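Zandovar Bin Liners

Data card, version 3
Maintainer: Saimi Suominen
Annotation lead: Yogesh Kanaujia
Status: complete, no further recordings planned

Summary

Zandovar Bin Liners is a set of 645 short recordings of small wastebaskets being lined, emptied and relined on a tabletop. It covers the small-bin part of office tidying. Floor bins and pedal bins are in the Kemppainen set and use a different label scheme. Do not merge the two without remapping the state field.

Contents

clips/ one folder per recording
labels/ one tab-separated file per recording
stills/ one image per recording, taken at a labeled point
splits/ train, validation and test lists
CHANGES.txt

The test list holds 42 recordings. All other recordings are divided between train and validation by session, so a session never appears in both.

Objects

Bins are small, round and open at the top. Liners are thin plastic bags in several colors. Translucent liners are marked see_through = 1 in the label file, and for these the contents may be labeled through the side of the bag as well as from above.

Fill material is dry. No food waste, liquids, glass or sharp items were used. Soft fill that cannot be identified from the recording is labeled soft_unknown. Annotators were told not to choose between plastic and fabric when the surface alone did not settle it.

Label fields

bin_state: unlined, lined, overhang, collapsed
fill_state: empty, part, full
fill_type: paper, soft_plastic, fabric, soft_unknown, mixed
rim: folded, loose, slipped
see_through: 0 or 1
note: free text, may be blank

"Folded" means the top of the liner is turned down over the edge of the bin. "Loose" means the liner stands above the edge without being turned down. "Slipped" means that any part of the rim has dropped inside the bin, even if the rest is still folded.

A typical lined bin has a yellow translucent bag turned down over the rim, a dark crumpled mass in the opening and a little of the brown base showing under the bag. The correct row is bin_state lined, fill_type soft_unknown, rim folded, see_through 1. 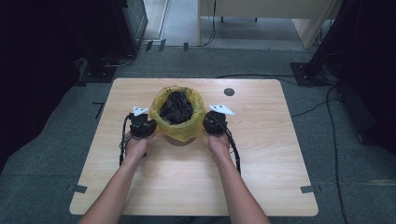
Known problems

1. The boundary between part and full is subjective. Version 1 used the rim as the limit, which failed for crumpled material that rises in the middle. From version 2 on, fill is judged at the wall of the bin.
2. Dark fill has weak internal edges. Outlines are reliable; counts of separate pieces are not, and the count field was removed for this reason.
3. In July sessions the overhead lights were changed partway through. Liner color shifts slightly between recordings. No correction was applied.
4. The note field is in English and Finnish. Benedek Gulyás translated the longer notes; short ones were left as written.

Agreement

Two annotators labeled 300 recordings independently. Most disagreements were over rim = loose against rim = slipped. Joonas Leinonen settled these and the final value is the only one distributed.

Changes

v3: see_through added. Duplicate clips removed.
v2: fill_state redefined. Count field dropped.
v1: first internal copy.

Use

Internal research and teaching. Ask Saimi before passing copies outside the group.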